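9th June

Rain all morning, and I finally got to run the two cameras against each other the way I've wanted to since December! Vastier on the left bracket, Resteck on the right, both feeding the Vundstead controller. I logged 3612 frames before lunch and my socks are still soaked.

I went in sure the Resteck would win. It costs more, the housing feels lovely in the hand, and indoors on the bench it was so crisp. But out on a real street I'm much less sure. The Vastier settles its exposure faster, and the controller seems happier with it (184 dropped frames on the Resteck, 2 on the other, which has to be a cable, surely?). I'll swap the leads tomorrow and see if the drops move with them.

What I love is how hard this stuff is. The wet road throws the whole sky back at you, and a drop on the view can wipe out a tree or half a house. 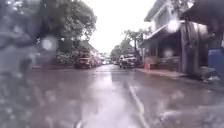
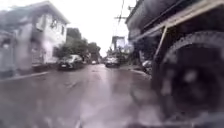

Tonight I want to pick 1000 frames and label curbs and parked cars by hand, then let Xue have a go at the same set. Xue is still on the old dry-weather weights, so I expect a mess, but a useful mess. If it can find the curb even half the time I'll be thrilled.

Must remember: longer bolts for the right bracket, a proper hood for both lenses, new tape. Also dry socks in the bag.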